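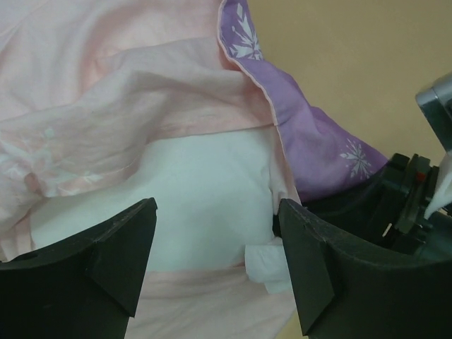 So I finally sat down in April to do the budget for our folding setup, and the number that made me gulp was 1,559 dollars for spare fingers and wrist cables. Spares! Pavithra wanted to skip them and put the money toward a second arm (tempting, I know). But soft stuff is hard on a gripper. Look at the purple cloth with the snowflakes, how its lower end slips out of sight behind the right finger. Tug on enough of those and I'm betting we'll be shopping for parts anyway.

We got quotes from Holtby and Kokarano, and they came in so close I had to read them over again. Holtby ships in 2 weeks, so I'm leaning that way. Still haven't priced a better table. Gregor says ask Sundaram first.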